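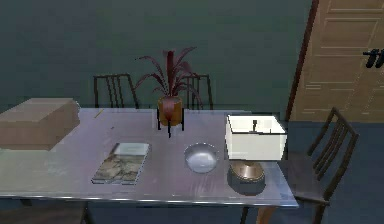 About us | Company

Plorkus makes and repairs edge bandings, lippings and trims for tables, counters and worktops. We supply furniture makers, school suppliers, fitters and a small number of private customers. The company works from one site in Tultevora, where cutting, bonding, finishing and dispatch are all done under the same roof.

What we make

The standard range is made up of 20 profiles in three materials: aluminium, ABS and solid timber. Metal profiles are supplied in mill finish, satin or bright. ABS is supplied in matt or gloss and can be matched to most plain board colours. Timber lippings are cut from ash, beech or oak, and are left unfinished unless the order says otherwise.

Profiles are sold by the metre or cut to length. Cut lengths are measured at 20 degrees, and the tolerance is stated on the order confirmation. Customers who store metal trim in an unheated building should let it come up to room temperature before fixing. A long strip fixed cold will grow slightly in a warm room, and the movement shows first at the mitres.

We do not make boards, legs or frames. Requests for complete tables are passed to Verbeke, a separate firm with its own workshop and its own terms. Verbeke buys edging from us on the same price list as any other trade customer. We receive no commission on work passed on.

How the company started

Plorkus began as a repair shop. The first work was on canteen and classroom tables whose edges had lifted, and most of it was done on the customer's premises with hand tools and contact adhesive. The owners kept a record of every failure: the board, the edging, the glue, the position on the table and how the room was used. By the time the shop moved to its present building the record held 746 entries.

The record was the basis of the first product list. Most of the failures were at corners, and most of those were at corners with a tight radius, where a stiff strip had been bent further than it would comfortably go. The next largest group was along front edges wiped down several times a day with a wet cloth. Water had entered through a small gap at a joint, the board had swollen, and the strip had been pushed off from behind. In these cases a stronger adhesive would have made little difference. The joint needed to be closed, or moved to a side where less water reached it.

We still keep the record and still add to it. It is now held as a spreadsheet, and trade customers may ask for a copy.

How we work

Straight edges are bonded by machine with hot-melt adhesive. Curved edges are bonded by hand or on a heated former, depending on the radius and the material. Timber lippings are glued, clamped and left overnight before trimming. We do not use pins or screws in any edge that a person is likely to lean on.

Each production batch is tested before it leaves. Three samples are cut from the batch and bonded to the reference board. The first is pulled at a right angle until it parts. The second is soaked along its lower edge, dried and inspected for swelling. The third is put through 500 strokes with a damp abrasive pad and compared with an untouched piece under a raking light. If any of the three fails, the batch is held and a second set is cut from a different part of it. A batch that fails twice is scrapped or, in the case of aluminium, returned for recycling.

Results are kept with the batch number. The number is printed on the inside face of ABS profiles and on the wrapping of metal and timber. Please keep the wrapping until the job has been accepted, as we cannot trace metal or timber without it.

Repairs

Repairs remain a regular part of our work. We will look at a lifted, dented or missing edge on any table up to the length of our bench, and on longer ones by visit. Before we quote, we ask for the following:

- the thickness of the top, measured at an undamaged place
- the length of the damaged part
- the material of the edging, if known
- whether the board has swollen
- the shape of the nearest corner

A swollen board cannot be pressed flat again. It can be cut back and filled, or the whole side can be cut back and lipped in timber, which makes the top slightly narrower. We tell customers which of the two we would choose and price both. Where the repair would cost more than a new top we say so in the quotation.

Old colours are difficult. Pale greys and off-whites shift with age, and a new strip matched to the original sample will usually look wrong beside one that has been in daylight for years. We match to the table as it is now. A piece as long as a hand is enough to work from.

The Plurkell profile

Plurkell is our own section and the only one in the range with a name. It is a narrow aluminium strip with a shallow barb on the back, which sits in a groove cut along the centre of the board edge. The strip can be taken out with a flat tool and replaced without heat. It was drawn up for places where tables are moved and knocked often, and it is now used in reading rooms, staff rooms and two ferry lounges.

It is not suitable for boards thinner than 18 mm, nor for boards with a hollow core. The groove must be cut with the matching cutter, which we sell or lend against a deposit. Fitters using Plurkell for the first time are asked to try a short offcut before starting on the finished top.

Ordering and visits

Trade orders are taken in writing. Standard profiles in stock are dispatched within three working days, and matched colours take longer. There is no minimum order for stock profiles. Long lengths travel in tubes and should be checked on arrival for bends, with any damage noted on the carrier's sheet.

The trade counter is open in the mornings. Samples of every profile are fixed to short boards and can be handled. Visitors who wish to see the test bench should write beforehand, as it is closed while a batch is being checked. The counter will be shut for stocktaking during the first week of March.

Page last revised 28/02/2025

Related pages
Profile list and drawings
Cleaning and care of bonded edges
Fitting Plurkell: groove depths and cutters
Requesting a repair quotation
Terms for trade accounts

Plorkus, Tultevora | Contact the trade counter | © Plorkus, all rights reserved | Back to top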